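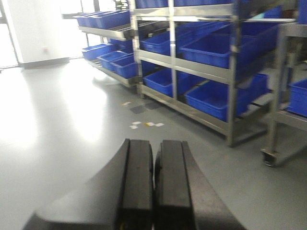
Power Supply Options for the Flatthorpe Smelter
Student project report
Ottar Sundqvist
7 April 2003

1. Background
Stosemis plans to build a ferrosilicon smelter at Flatthorpe, on the river side of the old rail yard. At full output the plant would draw 105 MW. The existing line from Zundville was built for farms and a sawmill and cannot carry that load. This report compares two ways of supplying the plant and looks at who would pay for each.

2. Option A: purchase from the grid
Under this option Stosemis would sign a long-term contract with Carré, the regional utility, and Carré would build a new line from the Zundville substation. The company has asked for a fixed price for the first 6 years. Carré prefers a price that moves with its fuel costs. Both sides agree that the plant should pay for power it has reserved even when a furnace is down, but they differ on how much.

The main risk is timing. The line has to cross land held by several owners, and no route had been settled when I finished my reading. If the furnaces are ready first, they will stand idle while the loan interest runs.

3. Option B: a plant on the site
Stosemis could burn gas on its own land and keep a small grid connection for backup. This removes the need for a large line, and waste heat could be used to dry raw material. It also ties up money the company would like to spend on a third furnace. The gas pipeline would need a new branch, and I could not find a firm price for it.

4. Jobs
The company expects 441 permanent jobs, with over 400 of them in the furnace halls and the yard. The choice of supply changes this very little. Option B adds a small operating crew.

5. Findings
Option A is cheaper if the line is finished on time. A delay past July of the start-up year would use up most of the saving — my cost table assumes no delay at all, so it should be read with care.

I recommend Option A, with a penalty clause for late completion of the line.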